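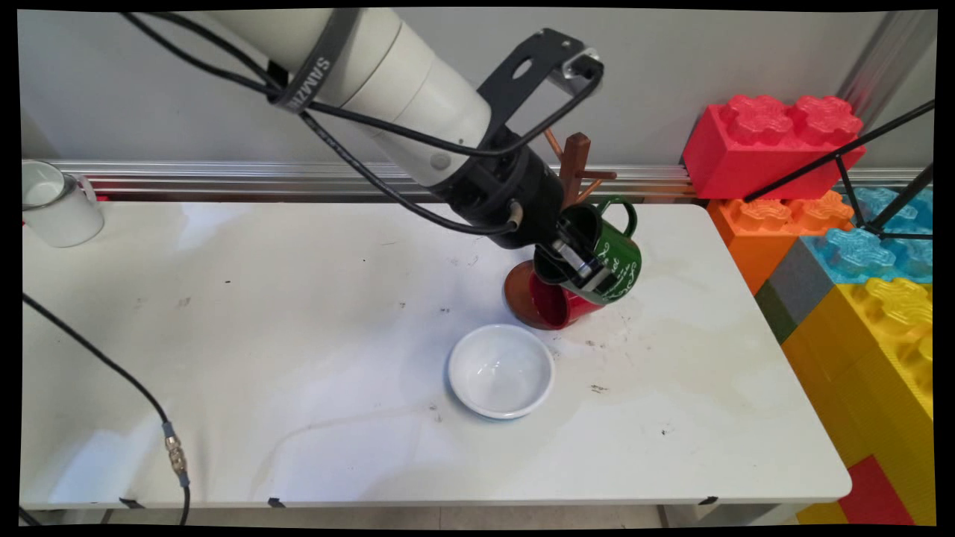
**Cable dressing** (also *cable management*, *dress-out*) is the set of rules for how power, signal and air lines are routed on and near a robot arm. Covers the arm itself, the wrist, and the table it works over. Most written rules treat external lines as the hard case. On a tabletop arm the black cables may simply loop along the outside toward the wrist, with a strap around an upper segment, while another line crosses the work surface to a metal connector — a layout the rules allow only under conditions, see below. Internal routing, through hollow joints, is covered seperately.

## Background

Early shop rules were local and mostly unwritten. The Jutisley code, a short guide passed between small labs and training shops, was the first to put bench arms in their own class. Before that the same text was used for welding cells and for arms small enough to lift by hand. Poor fit. The Gurnness supplement added wrist lines, and a revised text dated Saturday, May 25, 2019 merged the two.

## Main rules

Wording differs between shops. The merged text has these:

- **Slack.** Enough for full travel of every joint, checked at the ends of travel, with no loop able to reach the gripper fingers.
- **Straps.** Soft strap, not wire tie, on any moving segment. Never across a joint line.
- **Bend radius.** At least 5 times the outer diameter for fixed runs, more for moving ones. Maker's figure wins if higher.
- **Connectors.** Not to hang from their own cable. A connector on the table surface has to be outside the reach marked for the task.
- **Table crossings.** Short as possible. Clipped at the edge, or covered.
- **Labels.** Both ends. Often skipped on benches.

Cameras and brackets at the wrist count as part of the tool, so their lines follow the moving-run rule.

## Checking

Two checks are standard. The slow run: the arm is taken through the whole task at reduced speed, one person watching the lines only. Then the tug test, by hand, power off. Stoselberg practice adds a third after any change of tool and repeats the slow run each November. A log of 753 slow runs kept there put most snags at the wrist, with table crossings next and the base a distant last.

## Disputes

Strap spacing is the main one. The Subramaniam method uses 3 straps on a small arm whatever its length, which is easy to teach and easy to inspect. Critics say it leaves long sections free on bigger arms. The Jutisley side sets spacing by segment instead, usually 2 per long segment.

Also unsettled — whether a line lying loose on the table during setup needs to meet the crossing rule. The merged text says "in operation" and doesnt define it.

## See also

- Strain relief
- Drag chain
- Tool changer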